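Small kitchens and the great handle debate

So the kitchen is nearly there, and I have opinions! When we first looked at the place I thought it was far too narrow to do anything with. Then I spent most of a rainy Sunday with a tape measure and changed my mind completely.

White was an easy choice (I know, I know, everyone does white) and I wanted a darker floor to stop it feeling like a dentist's. The handles took much longer. I ordered samples from Isaksson and Stanon, lived with both stuck on with tape for a fortnight, and went for plain silver bars in the end. You can grab them with wet hands and that's all I ask of a handle. 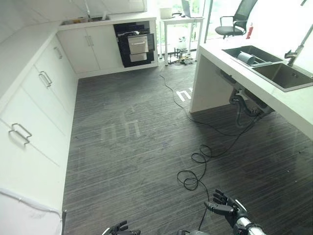

White cupboards, silver bars and the dark stripy floor I keep going on about.

The double sink is my favourite bit. I've got the grey rack in the left side and I like keeping the right one clear for pans – my mum always did it the other way round and thinks I'm mad. The pipes under the island still need boxing in, and I've put aside 200 pounds for that, which should cover a panel and some paint.

The desk is staying by the windows too. I did try working in the bedroom and lasted two days. The light is so much better out here, and the kettle's closer!

Next job is a blind, hopefully before June. If you've had one from Tallden, let me know how it's held up.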